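Rekha Dubey
Thread on modes, as promised in May. I teach keyboard to adults and the question I get most is how D Dorian can have the same notes as C major and still be a different scale.

Start with the notes. C major is C D E F G A B. Play the same white keys from D to D and you have D Dorian: D E F G A B C. Same keys, different home note.

The home note is what matters. If your left hand keeps a low D going, your ear starts hearing everything against D. Try it for a minute or 2 before you read on.

Now compare it with D natural minor, which is D E F G A B flat C. Only one note has changed. Dorian has B natural, the raised 6th. That B is the note to listen for.

The chord to look for is the one built on the fourth note. In D natural minor it is G minor (G B flat D). In D Dorian it is G major (G B D). Rock between D minor and G major for a while and you will hear the mode straight away.
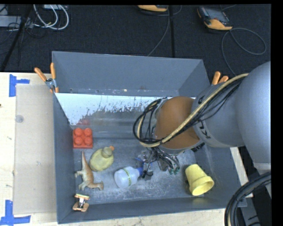 Fingering for the right hand, one octave up from D: 1 2 3 1 2 3 4 5. The thumb goes under on G. Left hand going up: 5 4 3 2 1 3 2 1, with the third finger crossing over on B.

Do it slowly. I set the metronome so there is one note per click and leave it there until both hands are even. Most of my students want to speed up too early and then the thumb bumps.

Someone asked about other keys. Take any major scale and start on its second note. G major gives you A Dorian, with an F sharp. F major gives you G Dorian, with a B flat. B flat major gives you C Dorian, with B flat and E flat.

Or work from the minor scale and raise the 6th by a semitone. E minor has C natural, so E Dorian has C sharp. Both ways get you to the same place. I find the second quicker at the keyboard.

A tune to practise with: "Scarborough Fair" as it is usually sung. In D, the B natural comes up early on. Play it once with B flat instead and you will hear how much changes.

For reading practice I use the Domínguez book, the one with the green cover. Modes start on page 177. The exercises are short and the fingering is printed for both hands. The Skivier one is fine too but it leaves the left hand out.

Reply to a few of you: no, you don't need a key signature with one flat for D Dorian. Some editors print one and then add a natural to every B. Others leave it blank. Check before you start playing.

Mixolydian next. It has a flattened 7th, so have a look at G to G on the white keys in the meantime.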